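Subject: Re: [linen-care] Blue cloths with the light covers, second question about folding
From: Anselmo Cuadros
To: the linen-care list

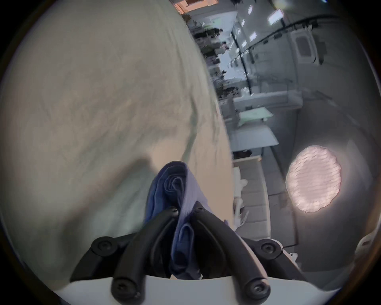 Dear all,

Thank you for the answers to my first message. I read them two times, and on Saturday I had a quiet morning to try some of the advice. I will put the message of Margit first, with my replies between, and then I have my own questions at the end.

Margit wrote:

> Anselmo, you say the blue cloths come out of storage with hard
> creases and that the light covers get a gray-blue shadow where
> the two lie together. To me these are two separate problems and
> I would not try to solve them with one change.
>
> First the creases. Do you fold the cloths flat, or do you roll
> them? If you fold them always on the same line, the fiber gets
> weak on that line, and after a few years you will see it break
> there first.

We fold them flat, in half and then in half again, and then one time more so that they fit on the shelf. You are right that it is always the same line. I looked at the older ones from the Lemmont house and on two of them the middle fold is already thin. If I hold it to the window I can see light through it. I did not notice this before, and I am a little ashamed, as I have handled these cloths for years.

> Second, the color. Dark blue cotton can give off dye for much
> longer than people think. Did you test it? Take a white rag,
> make it damp, press it on the blue for a minute. Then do it
> again with a dry one and rub a little.

I did this test on Saturday with both rags. The damp rag took a little blue, pale but clear. The dry rag took nothing that I could see. So I believe the dye moves only when there is moisture. Our storage room in Piltmont is on the ground floor and in October it begins to be humid, so this can explain why the shadow appears in winter and not in summer. Please correct me if I conclude too fast.

> Are the covers washed before they go away, or only shaken out?
> If there is any starch left in them they will crease badly and
> they will also hold on to color.

They are washed, but I must admit that I don't know how well they are rinsed. The laundry in Pretton does it for us, and they receive everything in one big bag. I have asked them to leave out the starch. They said yes on the telephone, but the last covers felt stiff to my hand, more stiff than I would expect from plain washing. I will ask again, in writing this time.

> And what is the size of the whole collection? It makes a
> difference if you can roll everything or only the best pieces.
>
> Margit

It is bigger than I said in the first message, sorry. The Salazar inventory lists 2,012 textile pieces, but most of these are small napkins and they give no trouble. The blue cloths are 40. The light covers, the ones for the big sofas and the long chairs, are 30. So it is possible to roll all the cloths, if I find the space. The covers I cannot roll, they are too large and too thick at the seams.

Now I tell you what I tried, so you can say if it is good or bad.

I took one blue cloth and rolled it without a tube, just tight in the hand, starting from one corner. This was a mistake. It twists as you go, and the layers make a spiral with small sharp creases inside, which are worse than the flat fold. When I opened it after one hour, the creases were going in every direction. I was tired of it already at this point and I made a coffee.

Then I took a cardboard tube from the wrapping paper, covered it with an old clean pillowcase, and rolled a second cloth starting from the long side, with the hem straight. This took longer, but it opened almost smooth. A tube from a shop is not acid-free, I know. It was only for the test. One supplier offered me proper tubes, but the smallest order is 400 pieces, and I cannot use so many in my whole life. If somebody on the list would like to share an order, or knows a place that sells by the dozen, please write to me.

For the covers I did something more simple. I used to press the fold with my hand to make it flat, and now I leave it soft. In every fold I put a sausage of crumpled tissue. The soft wrinkles that remain do not worry me, they fall out when the cover hangs for a night. My worry is more the seam. It is a thick seam, and if it lies across the pile it prints a line on the cover that is under it. I turned every second cover around so that the seams don't come one on top of the other. The pile looks less tidy – my colleague already said this – but I think it is better for the fabric.

I also moved the blue cloths to a different shelf from the covers. Before, they were on the same shelf because they are used for the same events, and it was convenient to take them together. Now one must walk a few steps more. Between the two lower shelves I put a cotton sheet, washed many times, so that nothing falls from one to the other.

My questions are these:

For the cloths with a thin middle fold, is it useful to support the weak line with a strip of soft cotton while they are rolled, or does the strip make a new ridge? I have read both opinions.

If the blue still gives color when damp, would you wash it again alone until the water is clear? I am afraid to wash too much. The navy ones are already lighter than the pieces which were never used, and I don't want a set where every cloth has its own blue.

How often do you refold the covers? Now we do it only when we use them, and some were not used since a long time. I was thinking twice a year, one time before the humid months and one time in spring, but this is a lot of hours for a small team and I would like to know if once is enough.

One last thing. In the first thread somebody recommended to put lavender bags between the layers. I took ours out. One of them had left a small yellow stain on a cover, and I suspect the oil. The stain is still there after washing, so if you know a gentle method for old oil on beige cotton, I would be very grateful. I have not tried anything stronger than plain soap.

Excuse me for the long message. I will be in the storage room again next week and I can do more tests if you tell me which ones are useful.

With kind regards,
Anselmo Cuadros
Piltmont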